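Cahier d'atelier – cuisine du rez-de-chaussée
Mardi 19 octobre 2021

Je reprends le cahier là où Tala l'avait laissé, c'est-à-dire au milieu d'une phrase sur les torchons, que je me permets de ne pas terminer à sa place. Matinée entière passée dans la cuisine, à ranger et à décider de ce qui reste sur le plan de travail et de ce qui part dans les placards. J'avais prévu une petite heure, j'y étais encore à midi passé, et je dois dire que j'y ai pris goût.

Rappel pour ceux qui n'étaient pas à la réunion : on garde la cuisine telle qu'on s'en sert, avec ses appareils et un peu de désordre normal, mais chaque zone doit avoir une logique qu'on puisse retrouver le lendemain. Qusai Moussa tient beaucoup à cette idée du lendemain et je lui donne raison, surtout depuis l'épisode de l'économe.

1. Le côté plateau

J'ai commencé par là parce que c'est le coin que je préfère. Le plateau à lattes en bambou reste au centre, c'est lui qui sert de repère pour tout le reste. J'ai posé dessus le petit bol vert pâle, vers le fond, et laissé le rouleau à pâtisserie en travers sur le devant, une extrémité sur le bord de la poêle noire. Ce n'est pas une place définitive pour un rouleau, je le sais bien, mais le tiroir du bas ferme mal et tant que la glissière n'est pas changée (pièce demandée chez Lundgren, pas de nouvelles) je préfère le voir que le chercher.

À gauche, la grande assiette bleue avec les fruits en peluche : la tranche de pastèque, la banane à moitié épluchée et le fruit jaune que Tala appelle l'ananas. Je les avais d'abord mis dans un panier, ils y étaient tassés et tristes. Sur l'assiette ils ont tout de suite meilleure allure, et puis le bleu fait ressortir le rouge de la pastèque, ce qui m'a fait plaisir sans que je puisse prétendre que c'était calculé.

Derrière, la caisse en bois avec sa poignée découpée garde les sachets : les papiers bruns vers le milieu, les emballages dorés, bleus et argentés à gauche. J'ai résisté à l'envie de tout remettre dans des bocaux. On en avait parlé au printemps, les bocaux prennent de la place, il faut les étiqueter, et je connais quelqu'un (moi) qui n'étiquette jamais rien.

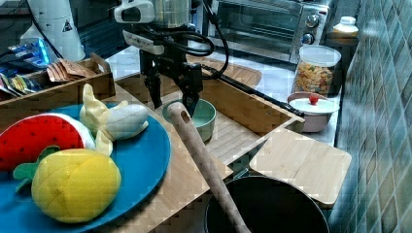 2. Le côté appareils

Là, c'est plus serré. Le grille-pain en inox à deux longues fentes est devant, l'autre appareil en inox, le grand, juste derrière. J'ai essayé mentalement toutes les permutations possibles et je reviens toujours à celle-ci, qui a au moins le mérite de laisser le grille-pain à portée de main. Tala voudrait l'éloigner un peu du grand ; à discuter, il me semble que le cordon ne suivra pas.

Le gant de cuisine matelassé vert sauge est plié sur le dessus du grand appareil. Règle à écrire quelque part de bien visible : on l'enlève de là avant d'allumer quoi que ce soit. Je propose un crochet sur le côté du placard, à hauteur d'épaule. Il m'en reste deux de la commande Himent, dans la boîte à vis, sous le niveau.

Entre l'appareil et le mur, c'est la zone qui m'échappe. Il y a toujours de la petite vaisselle qui s'y installe : une tasse blanche, une petite assiette blanche avec une touche de rouge dessus, un petit bol brun rosé à moitié caché par la poignée. Et devant la tasse, un petit tas brun doré, du granola ou des miettes, je n'ai pas goûté pour trancher. À ramasser avant de fermer, éponge humide, puis chiffon sec sur le plan veiné de gris.

J'en profite pour dire du bien de la mosaïque. Ces petits carreaux bleu canard, vert d'eau et olive, avec leurs bordures plus sombres, je les trouvais lourds au début. À force de travailler devant, je les aime beaucoup, et le vert du gant va très bien avec.

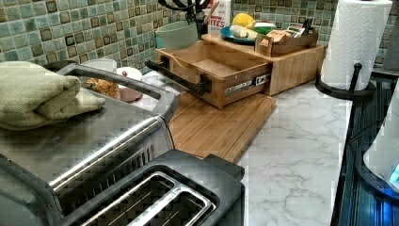 Le coin des appareils, gant sur le dessus, mosaïque au fond.

3. Reste à faire

– Poser le crochet du gant (moi, demain si je retrouve la mèche de 6).
– Relancer Lundgren pour la glissière du tiroir.
– Mesurer la profondeur entre le grand appareil et les carreaux, pour voir si une petite étagère y tiendrait.
– Demander à Qusai s'il tient à garder la poêle noire de ce côté ou si elle peut rejoindre les autres.
– Tala : ta phrase sur les torchons t'attend page 22.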